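17 Jul 2025

Towels. I have spent most of a day thinking about towels and I am going to write it all down so that I can stop.

It started with the kitchen drawer, the wide one under the bread box that only opens if you push it down and to the left first. It wouldn't open at all this morning. I got two fingers in and felt terry cloth jammed right up against the top, so I fetched the wooden spoon and poked around like a vet and in the end the whole lot came out over the floor, plus a corn holder I had been missing since last September (just the one, the other is still at large). I sat down in the middle of it in my robe with coffee and thought, well, there goes the morning.

I do own too many. Some came from Mom's, some from the closing sale at Grestton when everything was in bins by the door and I lost my head. The waffle ones are useless, they push the water from one side of the plate to the other. The big blue one sheds. And then the white ones with the thin red stripes, which I love and would buy again tomorrow - plain, a bit old-fashioned, they look like something that ought to be hanging over a stove with a pie near it. I put every last one of those back in the keep pile before I'd even looked at the others!

Made a rag pile too. Cut up the waffle ones before I could be sentimental about it. They'll do for the bike and for Edvin's windows, he is always asking.

Lunch was toast because the counter was covered.

Then the folding. I have always folded in half, in half again, in half again, and stacked them flat, which means you take the top two forever and the bottom ones turn into fossils. Lutfa says that's my whole trouble. She came by at one with the Pluvoritz stuff for the bathroom grout (it smells like a swimming pool, I have it out on the back step for now) and ended up on the floor with me for an hour. Her way is to do thirds the long way so you get a strip, smooth it down with the side of your hand, and then either roll it or leave it as a long low bundle and lay the bundles side by side across the drawer. You can see every one at once. I said mine wouldn't fit like that, and she got the tape measure out of her bag, because of course she has a tape measure in her bag, and the drawer is 90 centimeters across inside. Hers measures in centimeters only. It fits beautifully.

The striped ones are the best for it because the stripes tell you if you've gone crooked. If they run straight over the top and down the side, you're fine. If one of them wanders you've got a corner poking out somewhere and you may as well shake it out and go again. I went again a lot. Mine kept coming out fat in the middle and skinny at one end, like a snake that's eaten something. Lutfa's came out like bricks. She doesn't even look down, she was telling me all about the trouble with her downstairs neighbor the entire time and her hands just went on doing it.

What finally got me there was taking them up to the table instead of doing it on my knees. You need something flat and hard under you, and you need room to lay the thing all the way out before you start. Also tucking the end in. I'd been leaving the end loose, and it would spring open as soon as I let go and look at me. A small tuck on the right-hand end (I'm right-handed, maybe that's why, Lutfa tucks the left) and it stays put. There are still creases along the top and I have decided I don't care about creases. It's a dish towel. It's going to be used on a roasting pan.

Edvin called while I was at it and I told him about the tuck, at some length, and he was quiet and then asked if I'd been outside today. Rude! I had been out on the step with the grout cleaner. He's coming for supper and can dry the dishes with whatever I hand him.

I want to do the linen closet next but I'm scared of it. The fitted sheets are in there. There's also the Bilow blanket that cost me 200 dollars and that I have used one time, still in its zipper bag on the top shelf, and if I open that closet I'll have to have feelings about the blanket. It can wait. I did wipe the drawer out, crumbs you would not believe, and laid new paper in the bottom, and rubbed a candle end along the runners. It still wants the push down and to the left. I've gotten fond of that anyway.

So the order is stripes in front, the plain ones behind, oven mitts off to the side where they can't get under anything. I've opened it to look more times than I would admit to Edvin. They lie there all in a row with the red showing and I feel like a person who has her life together, at least as far as one drawer. 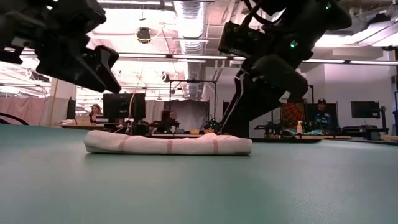 Lutfa wants me to try the bath towels her way too, and I said I'd do ten minutes tomorrow and see. Need to get candles, and dish soap, and something for supper that isn't toast.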